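Working Alongside a Cleaning Arm: Tips for Restroom and Washroom Crews

These notes are for cleaning staff and shift leads at workplaces where an arm has taken over part of the restroom round. They come from our first season with one at the Irkside offices and the visitor building at Lerkulcombe. Most of the advice applies to any site with more than a couple of stalls.

What the arm does and what stays with you

The arm wipes. On our sites it does tank lids, tank fronts, seat lids and the ledges behind the sinks. It does not do the inside of the bowl, the floor behind the pedestal, the door handles or the restocking. Put the split in writing and tape it inside the closet door. In the first weeks people either did everything twice or left the handles to a machine that was never set up to do them.

Hand wiping used to take up most of the early round at Irkside. With the arm on the lids and tanks, the same person now has up to 40 minutes for floors, grout and drains, and those are the jobs that used to get skipped.

Before you start a round

Close every lid. An open lid changes the height of everything the arm has to reach over, and it will stop and wait for you.

Pick up loose bits first if you can see them. Leaves, paper scraps and dried mud tend to smear when a damp sponge goes over them. A dry cloth or a dustpan brush takes two seconds.

Move bins, brushes and plungers away from the base. Leave enough floor on the open side for a person to walk past without turning sideways.

Check the sponge. Look at both faces and at the edges where it is gripped.

Sponges and how to look after them

Buy the ordinary two-layer kind, green scouring pad on one side and yellow sponge on the other. We order them from Kikuchi in cartons of 600, which lasts both sites well into the next order. Fancy shaped ones slip.

Use the yellow side for plastic lids and seats. The green side is for mineral marks on porcelain, and even there go gently, as it can dull a glossy surface over time.

Seat the sponge so it lies flat and square. A sponge gripped at a slant only cleans with one corner and wears out on that corner too.

Throw it away at the end of the shift. Never carry a restroom sponge over to the kitchenette, even rinsed. We keep the restroom packs on the bottom shelf and the kitchen packs on the top.

The tank and lid pass

Run the tank before the lid. Anything knocked off the tank lands on the seat lid, and the second pass picks it up. The back corner of the tank top is the spot to check yourself, as it collects dirt and is the easiest place for a pass to miss. 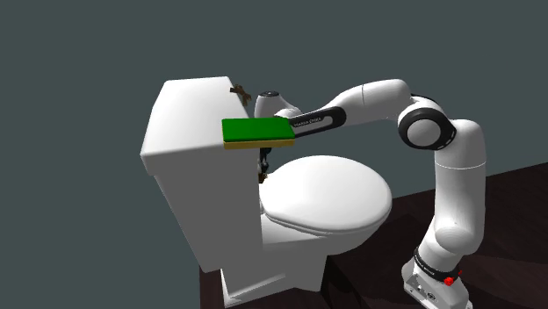
If the arm stops halfway

1. Stand clear and wait for it to settle. Do not push it by hand.

2. Look for the usual causes: a lid left up, a bin in the way, a sponge that has slipped.

3. Fix the cause, step back, and restart from the panel outside the stall.

4. If it stops again in the same place, finish by hand and write it in the log with the stall and the time.

The log matters more than people expect. At Lerkulcombe the entries from May showed the same stall over and over, and the fault was a loose hinge on the seat.

Changes to the shift

The first round now starts at 5:30 instead of 5:00. Hours were not cut. The half hour moved to the afternoon, when the restrooms are busiest and a person is more use than a machine.

Two jobs are new: loading sponges and reading the log. Rotate both. When one person did all the loading, no one else could step in on her day off, and the arm sat idle.

Expect some of the crew to dislike it. The common complaints with us were the noise in a small room and the waiting. Scheduling the arm for one end of the corridor while people work the other end fixed most of the waiting. The noise we still have.

Keeping count

Plistent, our scheduling program, adds up the passes at each site. We do a full check of the grip pads every 2,000 passes and wipe them down at the end of each week with a barely damp cloth. Do not spray cleaner directly on any of the joints. Spray the cloth, out in the hallway, and bring it in.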